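Household Budgeting, Unit 2: Reading a Savings Claim
Handout by Agnes Gillies, September 2022

Last week's reading was the Cisance leaflet, which says its members save $262 a year on groceries. Before you copy that into your notes, ask what it is being compared to. The leaflet never says.

The survey behind it went to 1834 members and 113 sent it back. People who feel they got a bargain like to say so. I would not bet my rent on the rest feeling the same.

Also check what was left out. The membership fee is missing, and so is the gas to get to the store. 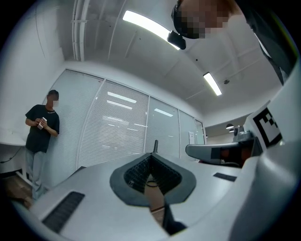 Zukico makes a similar claim with even less behind it. For next class, find the fee in the small print on page 2 and take it off the promised savings. If you can't find it, write that down too. Bring your own receipts, with the store names left on.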